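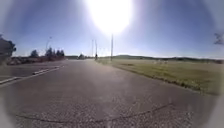 Fixed camera at the Ostero workspace: straight road, grass to the right, low hills, sun dead ahead.

Ostero front camera: setup notes
Last edited 2020-11-21 by Levente Veres

I look after the one rover we have, and these are my notes on keeping its front camera in order. Glare is my biggest headache! With the sun in view the middle of the sky goes pure white and the corners stay dim, so I fix the exposure at 1000 (microseconds, set in hanateo.cfg) and leave auto switched off. I tried 3000 back in June and lost the horizon completely.

Before a run:
Wipe the lens with a dry cloth (the blue one, please, the grey one sheds).
Check the bracket bolts. The left one works loose after some 20 runs.
Start Rocha and wait for the green light, then start the recorder. Do it the other way round and you get an empty folder.

Cracks in the tarmac, like the long dark one near the bottom of the picture, sometimes get tagged as kerbs. I've raised the edge threshold to 700 and it's better, though still not great in low sun.

Spare brackets are in the Plulasura box under my desk. Tell me if you take the last one!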